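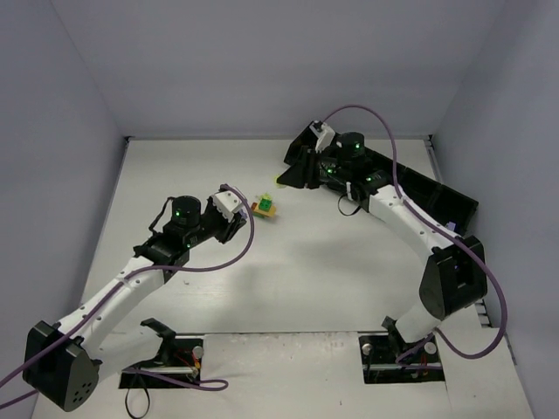 Two arms reaching over a pale tabletop, gray walls on three sides.

March - by Manuela Benedetti
Last updated: March, late evening

I have been writing letters again, the paper kind, and I want to put down a few things about it while I'm still in the mood.

It started with a shoebox. I was looking for the warranty on the dishwasher (never found it, and the dishwasher is still making the noise) and at the back of the hall closet was a box of letters from Orvokki Nieminen, who was my roommate for two years when we were both fresh out of school and both terrible at paying the gas bill on time. She moved back home after that, and for a good long while we wrote to each other every month. Then we got email, and then we got busy, and then it was a birthday message with a cake on it and a promise to catch up properly soon.

I sat down on the closet floor and read until my foot went to sleep. What got me was how small everything in them was. She wrote half a page about a pair of boots she had taken back to the store. She wrote about a neighbor who was feuding with another neighbor over a hedge, and the feud went on for so many letters that I remember being really upset when one of them moved away. I had forgotten all of it, the hedge people included, and there they were again!

So I wrote to her. I didn't have decent paper in the house, so the first one went out on the back of some sheet music, which I thought she would like. It took me most of an evening. My handwriting has gone completely to pieces - I kept stopping to shake out my hand like somebody who had been chopping wood - and I crossed out so much on the second page that I nearly copied the whole thing over. In the end I sent it as it was, with a note in the margin telling her to guess.

Her answer took so long that I had decided the address was wrong. Then one morning there it was under the electric bill, a fat envelope with too many stamps on it, and I made myself finish my coffee before I opened it. Four pages, both sides. She has a dog now, an elderly one, named Olteanu after a piano teacher she was scared of. She remembered the gas bill.

I've since added a few more people. My cousin's friend Firouzeh Jafarzadeh writes wonderful postcards, tiny print, all the way around the edges so you have to turn the card like a steering wheel. Bohdana Moroz from my old choir sends recipes with no amounts in them. I made her plum dumplings last weekend and they came apart in the pot, but we ate them with spoons and there were none left over.

If you're thinking of trying it, my only advice is to keep the stamps where you can see them. Mine live in a saucer by the phone charger. When they were in a drawer I wrote letters and didn't mail them, and I found one from the fall that was so out of date I had to add a whole extra page on top.

I owe Orvokki a letter right now. The dog had a vet appointment and I want to know how it went, so I'm going to go find a pen.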